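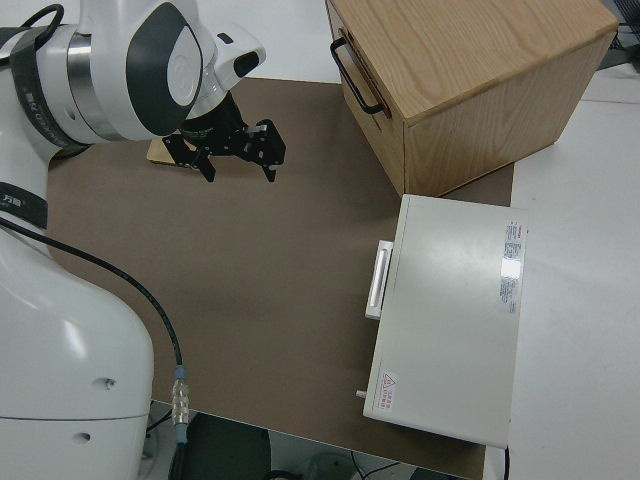 Ellside Tabletop Objects - README

What is in it

200 short entries on small household things set out on a table: wooden boxes, flat cases, loose blocks. Each entry has one picture and a few lines of notes. The picture at the top shows the oak box with the black metal handle. It also shows the flat off-white case and the small light-wood block.

What the notes are worth

Less than the old version of this file claimed. Adaeze Akande wrote most of them, and I have gone back over 40. The color words hold up well. The material words I would not lean on - "oak" was put down by eye from the grain, and the brown board is listed as "cardboard-like" as nobody wanted to commit.

The category field is worse. The off-white case is filed under "instrument case". It might be one. It might hold screws. Ebere Edet wants to keep the label and I would drop it, so for now it stays with a question mark.

Known problems

- 28 entries say "handle" where "latch" could be just as right. The white piece on the left side of the case is one of them.
- "Box" and "case" were used loosely before October. Don't train anything on the difference.
- Things partly hidden, like the block, have no size given. Please don't guess one and send it in.
- Version 2 promised weights. There are none.

Use

Fine for trying out a labeling form or arguing over word lists. I doubt it is good for much beyond that, and would like to see evidence before anyone says so in a paper.

Corrections go to Tobiloba Nwankwo.

Last edited 3 February 2024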